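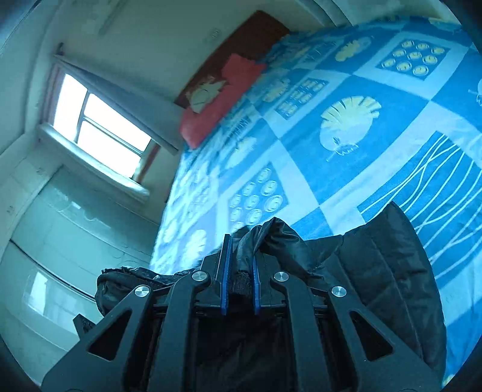

Quem somos e o dia aberto da Unness

Pesquisar no site Pesquisar Limpar

Outubro
Por Equipa da Unness

A Unness é uma empresa pequena que ensina robôs a mexer em roupa. Começámos por trabalhar com peças rígidas, para linhas de embalagem, e passámos para os têxteis quando a Stostberg nos pediu um estudo sobre a dobragem de vestuário de inverno. O estudo acabou, os têxteis ficaram. Hoje quase tudo o que fazemos envolve casacos, camisolas, toalhas e roupa de cama.

O que fazemos

Gravamos pessoas a executar tarefas domésticas com uma garra de mão. A pessoa segura a garra, fecha os dedos numa dobra do tecido, levanta, vira, estica, pousa. Estas gravações servem depois para treinar o programa que comanda o braço robótico na oficina. O trabalho de recolha faz-se em casas mobiladas, com camas feitas, colchas com padrão e a luz que entra pela janela. Numa bancada cinzenta os resultados são melhores, mas os nossos clientes não vivem em bancadas cinzentas.

Um casaco acolchoado é das peças mais difíceis. O enchimento empurra os dedos da garra para fora, o tecido brilhante reflete a luz e a forma muda de cada vez que se pega nele. Os punhos em malha comportam-se de outra maneira. Por isso pedimos a quem grava que pegue na mesma peça por sítios diferentes e que não a endireite antes de começar.

As garras são montadas por nós. A Sowah fornece as articulações e as almofadas dos dedos, e a manutenção é feita na oficina. Trocamos as almofadas assim que perdem aderência, o que com tecidos escorregadios acontece depressa.

O dia aberto

Uma vez por ano abrimos as portas. Este ano foi num domingo, com início às 10 horas, e recebemos 30 visitantes, divididos em grupos de 6. Vieram sobretudo vizinhos, alunos da escola profissional Allcombe e algumas pessoas que trabalham em lavandarias. Cada visita durou 2 horas, contando com a pausa para café.

A primeira parte passou-se no apartamento de recolha. Mostrámos como se veste a luva, como se calibra a abertura da garra e como se marca o início e o fim de cada gravação. Depois cada visitante experimentou. A tarefa era levantar um casaco de cima da cama e voltar a pousá-lo com a frente para cima. Quem costuma dobrar roupa à mão tende a puxar com força — a garra não perdoa isso e larga o tecido. Ao fim de algumas tentativas quase todos encontraram um ritmo mais lento.

A segunda parte foi na oficina, com o braço a repetir a tarefa sozinho. Correu bem com as toalhas e pior com os casacos. Num dos grupos o braço agarrou duas camadas em vez de uma e ficou parado à espera de instruções. Deixámo-lo assim e aproveitámos para explicar como se analisa uma falha: vê-se a gravação, localiza-se o momento em que os dedos fecharam e compara-se com tentativas anteriores.

As perguntas mais frequentes foram sobre preços, sobre emprego e sobre privacidade. Quanto aos preços, não vendemos robôs para casa; vendemos dados e programas a fabricantes. Quanto ao emprego, contratamos pessoas para gravar, com horário fixo e formação paga. Quanto à privacidade, só gravamos em casas arrendadas por nós ou com autorização escrita do proprietário, e apagamos qualquer gravação em que apareça alguém que não tenha assinado.

Visitas de escolas

Durante o ano letivo recebemos turmas com marcação prévia. Com a Allcombe temos um acordo que inclui estágios na oficina e no apartamento de recolha. Os estagiários aprendem a montar e a calibrar as garras e, na fase final, preparam uma tarefa nova do princípio ao fim. Uma das que continuamos a usar, virar mangas do avesso para o direito, saiu de um desses estágios.

Os menores têm de vir acompanhados. Pedimos cabelo apanhado e sapatos fechados na oficina. No apartamento os sapatos ficam à entrada.

Contactos

Para marcar uma visita, use o formulário na página de contactos e indique o número de participantes e se algum tem mobilidade reduzida. O apartamento fica num piso sem elevador; a oficina é no rés do chão.

Comentários

Visitante de domingo
Gostei bastante. Trabalho numa lavandaria e achei a garra mais leve do que esperava, mas fiquei com o pulso cansado. Vão fazer uma versão para canhotos?

Unness
Obrigado pela visita. A garra serve para as duas mãos, basta mudar a posição da pega. Devíamos ter dito isso durante a demonstração.

Aluna da Allcombe
No nosso grupo o braço encravou e foi a parte em que aprendi mais. Dá para ver as gravações que fizemos?

Unness
Sim, enviamos o acesso através da escola.

mãe de dois
O café era pouco e a escada é íngreme, fica o aviso para quem for com crianças pequenas. De resto, tudo bem organizado.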